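Clearing the desk, part one

I moved the desk up from the back bedroom in April and it has been collecting things ever since. It is the sort with a shelf unit built in over the top, which I bought because I thought the shelves would take the clutter. The desk took it.

Iraklis Zervas stayed for a fortnight while his flat in Akedside was being replastered, and he asked where he could put his laptop. I didn't have a good answer, so he worked on the bed for 14 days.

This morning I finally made a start. I got a tea, put it down with everything else, and had a proper look at what was there.
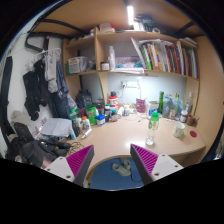 The desk before I started. Bottles along the back, mug on the right, coaster not in use.

The bottles are most of the problem. I buy one, forget I have it, and buy another. The rule I settled on was that anything I couldn't remember opening went in a box on the landing to be checked for dates. Papers and packets went in a second box. The maroon packet can stay until I decide where it lives.

The thin white cable has been annoying me for weeks. I've coiled it up and put a rubber band round it.

I'd like a tray for whatever is left, so that it can be lifted off in one go when I want to write. The shop in Nonutley had one I liked but it was too deep. I'll measure the back of the desk properly and try again next time I'm over there.

The drawers in the hall are next.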